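Menu Home Projects Reports Archive Contact

Search this site

5 min read

Beverage Container Return Trial, Skarkstead: Progress Report to the Mekar Fund

Submitted 2/7/26
Prepared by Maxine Gilchrist, project lead

1. Status

The trial is in its second reporting period. All four return points in Skarkstead are open, the sorting shed at the Wundberg depot is in use, and the first complete set of bale weights has been received from the processor, Dierckx. Spending is within the approved budget for staff and transport and slightly over for consumables. One milestone, the printed guide for households, has moved to the next period.

The fund asked in its last letter for more detail on contamination and on the condition of containers when they reach the depot. Sections 3 and 4 respond to that request.

2. Return points

The return points are at the library, the bus station, the swimming pool and the rear entrance of the covered market. Each is staffed during opening hours and locked at other times. The pool site replaced the school site in the original plan after the school withdrew over parking. Terms with the pool are the same, and the grant agreement has been amended to show the new address.

Of the households that signed up at the start of the trial, 87 percent have made at least one return. The target for this period was lower, so no further recruitment is planned. The remaining households will receive one reminder letter. If they do not respond, they will be kept in the figures as non-participants, as the evaluation plan requires.

The market site takes in the most material and also generates the most complaints, nearly all concerning the narrow entrance. Traders have asked for collections to be finished before stalls are set up. We have moved the vehicle to an earlier run and will review the change at the end of the period.

3. Condition of material on arrival

Containers are accepted if they are empty and made of one of the listed plastics. They do not need to be rinsed, and labels can stay on. Crushed containers are accepted too, although they slow down hand sorting and are harder to identify by type.

The most common fault is residual liquid. It adds weight, wets the paper labels on neighboring containers and leads to a deduction at the processor. Dierckx samples each load and applies the deduction to the whole load when the sample fails. Two loads failed in this period, both from the bus station. Staff there now ask users to empty bottles into a drain tray before handing them over.

The second fault is mixed material, mainly cartons and food trays. This has fallen since the signs were replaced. The new signs carry drawings only, with no text, on the advice of the library staff. 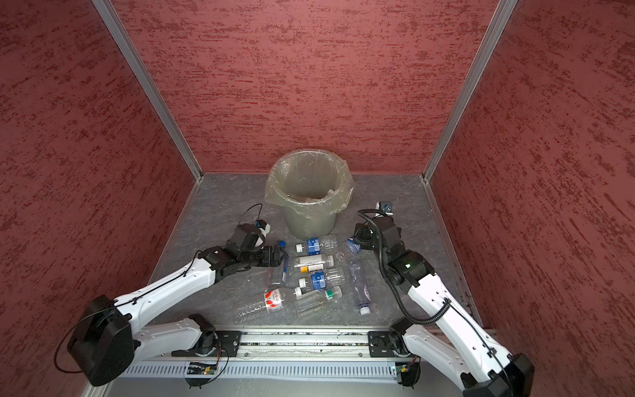
Clear bottles remain the most valuable fraction and are baled separately from green and blue. The price paid for them has held steady through the period, while the price for colored material has dropped. For this reason the depot has stopped accepting clear and colored containers in the same sack. The item we most want to capture is the ordinary one: the empty clear plastic bottle, which, as the picture shows, can end up on the floor as easily as in a lined bin. Loose bottles of this kind at the return points are picked up by staff at closing and added to the clear sacks. They are not credited to any household and are entered on a separate line in the log.

4. Liners and sacks

The overspend on consumables comes from liners. The original budget assumed one liner per bin per day. In practice, liners at the market and the bus station are changed twice a day, and thin liners tear when they are lifted out full. We tested a heavier grade at the pool. It tore less often but cost more per unit, and the saving in staff time did not cover the difference at the quieter sites.

The heavier grade will therefore be used at the market and bus station only. Liners are now ordered in cartons of 1000, which lowers the unit price and should bring the line back within budget by August. No additional funding is requested.

5. Depot and transport

The Wundberg depot handles all sorting and baling. The baler was out of service for part of the period with a worn seal – the part was covered by the supplier, but labor was not. Unbaled material was stored under cover and processed once the machine was back in use. No load was lost or downgraded as a result.

The collection vehicle is leased. Its mileage is above the estimate owing to the earlier market run, which cannot be combined with the pool collection. A revised route has been drawn up and will be tried in the next period.

6. Data and evaluation

Weights are recorded at the return point, at the depot and at Dierckx. The first two sets agree closely. The third is consistently lower, mainly through moisture loss and the removal of caps. We propose to use the processor weights for all published results and to keep the others for internal checks.

The household survey has a sample of 100. Replies are being entered and will be reported in full in the next submission, with the questionnaire attached.

7. Next period

Work planned: issue the household guide; trial the revised route; complete the survey analysis; agree on a price review date with Dierckx; replace the scale at the library, which drifts and has to be reset each morning.

A decision is needed from the fund on whether the market site may close early in winter. The lease allows it. Staff rotas for the site have to be fixed before the next meeting, so a reply by letter or email would be enough.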